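Treloar Toy and Game Makers Club
Minutes of the August meeting

Called to order Monday at 7 p.m. in the back room at Gokilmont Hall. Bindu Achari chaired. Minutes of the July meeting were approved with one spelling fix (it's Zirmont, with a Z).

1. Block sets for the fall fair

Great news to start with: the first blocks are ready to handle, and they were passed up and down the table for most of this item! Everyone loved how chunky they are. Bindu said she wanted pieces a small kid could grab with a whole fist, and people agreed she got there. The slightly rough surface got a lot of praise too — much nicer in the fingers than the shiny samples we looked at in the spring.

Discussion moved on to color. Two members favored mixing the colors in each bag so that kids get the fun of sorting them. Others wanted them packed in order so that the set looks good when the bag is opened. After a lively back and forth we agreed to pack in order, blue first, and let the kids do the mixing.

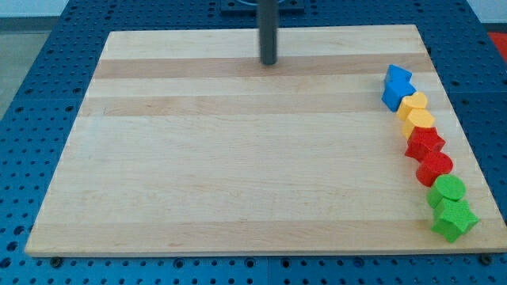 Blocks in packing order on the pale wood board: blue, yellow, red, green.

Motion to adopt this order for all fair sets. Carried.

2. Display boards

The striped wood board was a hit. Several people said the bright colors really pop against the light wood, and the darker bands give it a handsome look without stealing the show. Ostance has offered us offcuts from their shop at no charge, which would cover what we need for the tables. Bindu will pick them up and bring sandpaper to the next work night. Please bring your own dust mask.

There was a question about whether to oil or varnish. Left open until we've tried both on scrap.

3. Money

Balance stands at $1,404. Up to $800 was approved for block material, cloth bags and printed cards. The card text still needs a proofreader, so speak up if you'd enjoy that sort of thing.

4. Fair tables

We have two tables confirmed, side by side near the Zirmont Street entrance — a much better spot than last year, when we were behind the popcorn stand. One will be for selling and the other for open play. Sign-up sheet for shifts went around and the afternoon is already full. Mornings still have gaps.

5. Other business

A puzzle swap was suggested for the winter and got a very warm response. Bring ideas to the next meeting. Whoever left a blue travel mug in the kitchen, it's on the shelf over the sink.

Adjourned at 8:40 p.m.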